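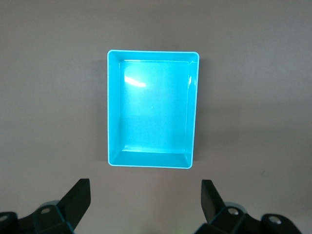

Figure 4. Plastic tray, open side up, on a flat surface.

4. Setting up the Brullden seed-starting shelf

Read this section through once before you begin. The shelf must already be assembled and level (see Section 3).

4.1 Before you start

You will need the shelf, the light bar, the timer, the heat mat, and a bag of seed-starting mix. Use a fine mix. Garden soil packs down in shallow trays and drains poorly.

CAUTION: Keep the timer and all plugs above the level of the trays. Do not run the power cord under a tray.

4.2 Placing the heat mat

1. Wipe the shelf clean and let it dry.
2. Lay the mat flat, with the printed side up. Do not fold it or overlap it with a second mat.
3. Run the cord out through the notch at the back left corner.
4. Leave the mat unplugged until the trays are filled and watered.

4.3 Filling the trays

1. Moisten the mix in a bucket until it holds together when squeezed.
2. Fill each tray to just under the rim. Tap it on the bench to settle the mix, then top up.
3. Sow at the depth given on the seed packet.
4. Water gently from a can with a fine rose.
5. Set the trays on the mat with a finger's width between them.

Note: Trays without drain holes are for use as outer trays only. Set a cell insert inside, and pour off any water left standing after an hour.

4.4 Setting the light bar

1. Hang the bar from the two chains so that it is level.
2. Lower it to the second notch for new seedlings.
3. Plug the bar into the timer and set the timer for 14 hours on.
4. Raise the bar one notch whenever the leaves come within two inches of it.

CAUTION: Maximum load per shelf is 60 pounds. Wet mix is much heavier than dry mix. Weigh one full tray if you are unsure.

4.5 Moving seedlings outdoors

In most areas, hardening off can begin in April. Start with an hour in the shade and add an hour each day. Bring the trays in if frost is expected.

Spare chains and mats are listed in Section 7. Order by part number: mat 1425, chain pair 431.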